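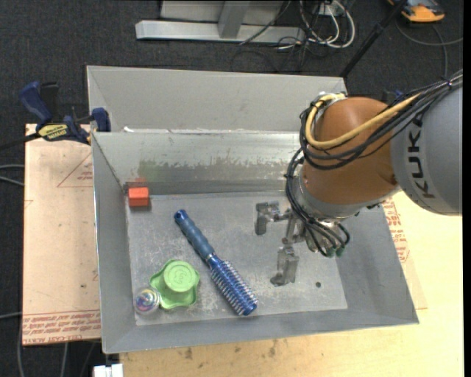

PLORMONT, Nov 12, 2022 — The President of Kokkinos, Maritza Bermúdez, has refused to sign the Foreign Ports Bill and sent it back to the assembly with a covering letter longer than the bill itself.

The bill would bar ships registered in neighbouring Katus from Kokkinos harbours until 2028. It passed in September after a debate in which most speakers agreed that something had to be done and several asked what it was.

"I share the assembly's annoyance with Katus, and I have had more practice at it," President Bermúdez said. "But clause two closes our ports to the ships that bring our fuel, and clause three orders my government to keep fuel prices steady. I would like to know which of them I am expected to break first."

The President's letter proposes two changes. Fuel and medical cargoes would be exempt, and the foreign minister, Anselmo Muñoz, would be allowed to lift the ban early if talks with Katus make progress. Mr Muñoz has described the talks so far as "cordial", a word he last used of a meeting that ended before the coffee arrived.

Assembly leader Yesenia Restrepo, who sponsored the bill, said members would read the letter with care. "We have the votes to pass it again unchanged," she said. "We also have the winter coming, and I heat my house like everybody else."

The embassy of Katus welcomed the President's decision, then rang back to say that it had merely noted it.

The bill returns to the assembly after the recess. Copies of the letter are available from the President's press office — please bring a bag.

Press contact: Lizeth Cárdenas, Office of the President, Plormont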